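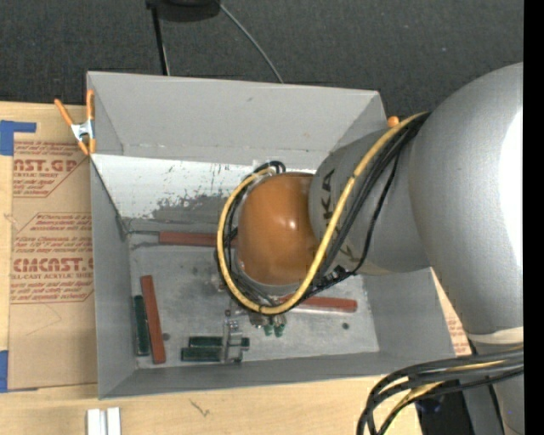
Where things stand

Second progress report to the Odera Workplace Fund
Submitted by Astilora, Daltolside shop
2025-01-17

We're past the halfway mark of the grant, and we have a lot to tell you. The arm is picking parts out of a bin. It doesn't do it at production speed and it doesn't do it every time, but it does it well enough that people from the front of the shop keep wandering back to watch, and well enough that we've started changing how the kitting area is laid out.

The bench work is all red and green bars in an open gray bin, and they go in the way they would at a kitting station, lying at whatever angle they land. Mixed parts in a bin is the job we most wanted help with. A person spends the shift leaning over, reaching in, turning pieces around and laying them in a tray. When we wrote the application last July, it was the first task every kitter named.

What we did this period

The arm was bolted down in the back bay, and Grindosico finished the first round of programming with two of our kitters sitting next to them the whole time. That was our condition for the contract and we'd insist on it again. The kitters knew things that weren't written down anywhere, for example that you always take the part lying on top of the others even when one in the corner looks easier, and that a bar close to a wall should be tipped away from it before you try to lift it. Both of those are now in the program.

We ran roughly 1000 practice picks before the holiday break and kept a log of the last 700. The log is handwritten on purpose. Whoever is at the bench writes down what went wrong in their own words, and those notes have been more useful to us than the error codes. "Grabbed two" and "pushed it into the corner" tell you a lot more than a number does!

The three problems that show up most:

Parts against a wall. The gripper needs room on both sides of a bar, and when one is standing along the side of the bin there isn't any. Grindosico has a nudging move that helps, and we're testing different bin shapes as well.

Two parts lying side by side. The arm sometimes treats them as one wide part. This has improved since the lighting was changed, though we'd like to see it hold up over a few more weeks before we call it fixed.

Cables. The looms that run along the arm down to the gripper took some fussing. With the wrist turned all the way around, the loop pulled tight, and we lost two days to rerouting it and tying it again. It has behaved since.

What has changed for the people here

The shop employs 34 people, and 15 of them kit parts for at least some of their week. You asked us to be specific about what happens to those jobs, so we'll take it in order.

No positions have been cut, and none will be during the grant. The written agreement we described in the application was signed by everybody in kitting before the arm was switched on.

Hours at the bin have come down a little for the people working on the trial. The arm isn't carrying a real share of production yet, so please don't read much into that. The bigger change so far is in what people do with the rest of the day. The two kitters who worked with Grindosico now set up the arm in the morning, teach new pick positions and decide when it gets stopped. They moved up a pay grade when they took that on. Four more asked to be trained and started this month.

There have been worries too, and we want you to hear them. Several people told us they didn't like the idea of minding a machine all day. One put it this way at our shop meeting: "I'd rather do it than watch it." We took that seriously. The plan now is that anyone on the arm switches tasks every two hours, and that final tray checks stay with a person who also packs and labels. People on the late shift said they felt left out of the early sessions (they were right), so training now runs at both ends of the day.

Noise was something we hadn't thought about at all. The arm itself is quiet, but parts dropped from a little too high into a tray make a sharp clack, over and over. We lowered the release height and lined the trays, and the complaints stopped.

Safety

The bay stays marked off on the floor, and the arm runs at reduced speed whenever somebody is inside the line. We've had no injuries and one stop that we recorded as a near miss, when a tray was reached for while the arm was still moving back. The tray rack now sits on the far side of the line, so there's no reason to reach across. All of kitting has practiced the stop and restart routine, and new hires will do it in their first week.

Money

Spending is close to plan. The gripper parts came in under budget and the electrical work came in over, and the two nearly cancel out. We'd like to move what's left in the travel line to training hours, which are filling up faster than we expected — a nice problem to have. A short request is attached separately for your approval.

What comes next

In the coming quarter we will:

Move from practice bins to one real kit, run on the day shift only, with a kitter checking every tray.

Finish training for the four people who started this month and open another round of sign-ups.

Try two bin designs with more slope to the sides, so fewer parts end up standing against them.

Repeat the survey on sore backs and shoulders that we ran before the project started, with the same questions, so you can compare the answers directly.

The survey results will be in our next report whichever way they come out. We're hopeful. The kitters on the trial say they go home less stiff, and we're eager to find out whether the rest of the group says so once the real kit is running.

If anyone from Odera is able to visit Daltolside, please come. Mornings are best, when the setup is being done and the people doing it have time to talk you through it.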